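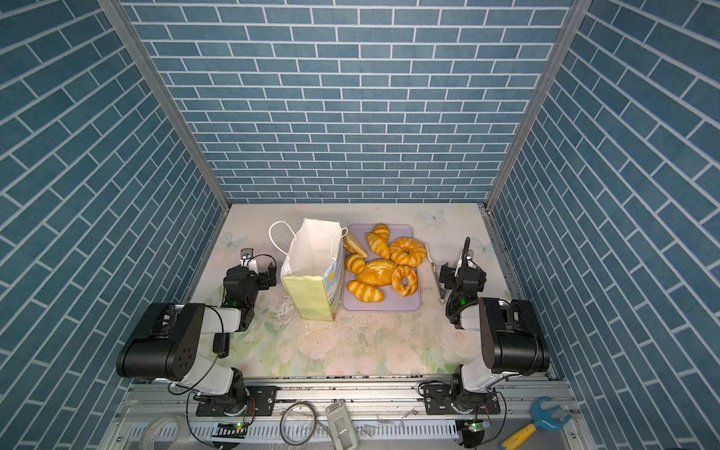
Two arms, one tray of bread, one bag. Xolalpa, back bench.

I haven't written about the bread setup since February, so this is a catch-up post. The build is still at Xolalpa, the shared workshop, on the back bench. Iraís Rosales put up the blue brick wallpaper on three sides while I was away. I would have gone with plain gray, but the arms show up well against it and I've stopped arguing.

The job is packing baked goods from a tray into a paper bag. I call the control code Kesum. It runs both arms from one old desktop under the bench, and a full log of a session takes 2 GB. I keep 8 sessions on the drive and delete the rest.

Most of the work this month went into the grip. Bread is awkward stuff. A seeded loaf wants a wide opening, a ring bread can be taken by the rim, and a croissant sheds as soon as you touch it. I had one closing force for everything, which was a mistake. Now each kind has its own setting in a text file, and Ignacio Miranda wrote a small page for changing them without restarting.

The cables are next. I want more slack at the elbows and less of it near the wrists - the loops there are bigger than I like. The table cover also has to be shaken out after every run. Crumbs get into the rail slots and I've been picking them out with a toothpick.

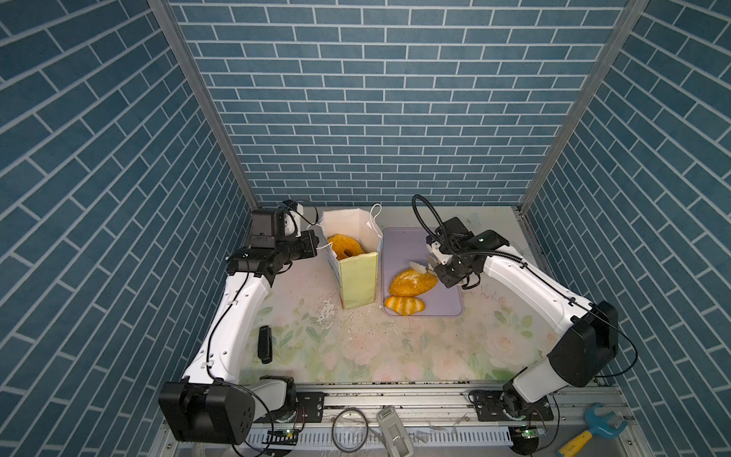
Do both arms need to be calibrated again if you move only one of them?

If the base stayed bolted down, just do the one you moved. If you loosened the base, do both, as Kesum stores the position of the right arm relative to the left one. It takes me 8 minutes for the pair.

I still owe Iraís a proper shelf for the loose parts under the rail. After that I'll put the new settings file up with the older ones.

Posted 2025-08-17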